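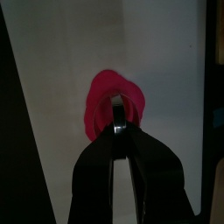
Brument G2 Finger Set with Center Hook
Two-finger gripper tips for small arms, with wrist camera mount

Overview

The Brument G2 is a set of two tapered fingers and one slim metal hook for arms that must handle soft, open or ring-shaped things. The fingers are broad at the base and narrow at the tip, so the wrist camera sees past them on both sides. The hook stands between the fingers and goes a little higher than they do. With it you can lift a loop through its opening and do not need to squeeze it.

We developed the set at Hivico after customers asked us for one tool which can pick a boxed part and also a seal, a hair tie or a cable loop. Before this, they changed the tool by hand in the middle of the work.

What is in the box

2 fingers, matte black, left and right
1 center hook, metal
4 mounting screws
1 hex key
Camera bracket for the wrist
Printed sheet with finger offsets

Trying the set against other grippers

Before we put the G2 on sale, Diệp Lã and Emanuel Cârstea compared it with two other tools on the same arm: the Olteanu parallel gripper with rubber pads, and our own older suction cup. Each tool received the same 31 objects, most of them soft. The arm, the controller and the wrist camera stayed the same for all tools.

The Olteanu gripper was the best with boxes and bottles. It closes very straight, and the pads forgive a bad angle. With thin loops it had more difficulty. The pads pressed the loop flat and often pushed it away before they closed. If your work is mostly rigid parts, we recommend you stay with a parallel gripper of this kind.

The suction cup was fast on flat packaging and of no use on fabric, as we expected.

The G2 with hook was slower than both, because the arm must come to the loop from the correct side and then lift. On loops and rings it was the most reliable of the three. A soft ring with a wavy edge hangs on the hook by itself, even when it is folded. For putting the object down, the arm needs to tilt the tool, and this movement must be programmed. Emanuel's version of it is included with the driver.

Notes on the wrist camera

The fingers are matte for a practical reason: our first samples were glossy, and reflections of the lamp disturbed the object detection. The hook is not painted. It can give a small bright point in the picture. In our tests the detection did not mind this, but if you use simple brightness thresholds, please mask that region.

Colored objects on a pale background are easy to detect even in weak light. For dark objects we advise an additional lamp, as the fingers are also dark and the border between them is lost quickly.

Controllers

The driver works with the Brorel controller, which we also sell, and with any controller that can send open and close as position commands. With force-only controllers the fingers will move, but the tips cannot be stopped at a chosen opening. Margareta Bălan is preparing a version for these, planned for May.

Limits

The hook is made for light objects. Do not use it for pulling, and do not move the arm at full speed with a loop hanging on it, as the object can swing off. Remove the hook if you pick tall parts that must go deep between the fingers.

Spare parts

Fingers are sold only in pairs. The hook can be ordered separately. If you bend it, please do not straighten it and use it again; the offsets will not be correct any more.

Questions before ordering go to Aurel Bratu at Hivico sales. Please write which arm and which controller you have.

Page updated February 4, 2019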